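Jidness Bench Set-Up Guide
Section 3: Your first assembly board session

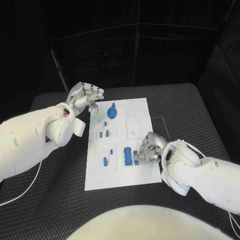
3.1 Before you begin

Welcome to the part most people have been looking forward to! You will by now have worked through the wiring and the safety checks in Section 2, and it is time to let the two arms have a go at some proper work. We start everybody on the Zoston board, with its blue gear, pegs, cylinder and block, as it asks for much the same skills as a small job on the shop floor (picking up, turning round, lining up, pressing home) and a dropped block does very little harm.

A word on what to expect. People often ask us whether the machine can take over the packing bench, or empty the dishwasher at home, and our answer for the moment is no, not on its own. It is rather good at one tidy task with parts it knows, laid out where it expects them. A drawer of mixed cutlery is another matter altogether, and we would sooner tell you so now than have you find out with your best glasses.

3.2 Laying out the board

1. Place the board in the middle of the table with its long sides running away from the robot, so that both hands can get at it.
2. Set the blue parts in their starting places, using the layout card.
3. Check that the cables from both forearms hang freely and do not cross the board.
4. Switch on the overhead lights and give them 3 minutes to settle.

Note: The round outlines engraved near the far right corner are placement spots. Leave them clear at the start.

3.3 Running the session

5. Open the Estumex panel and choose Program 207.
6. Stand back and press Start. Keep the stop button within easy reach.
7. Watch the fingertips when a hand goes for the small block. If the grip looks lopsided, press Pause, set the block straight and press Resume.
8. Let the program run for 15 minutes, then press Finish and wait for both arms to return to rest.

CAUTION: Never reach over the board while the arms are powered, even if both hands have stopped moving. Pause is not the same as off.

CAUTION: Do not swap in parts of your own until you have completed 10 sessions with the set supplied.

3.4 If a part is dropped

Please don't be disheartened, it happens on every bench we have set up, ours included. Press Stop, switch off at the wall, put the part back and begin again from step 5. If the same part keeps slipping, wipe the fingertips with a Furtună cloth and run the grip check in Section 5.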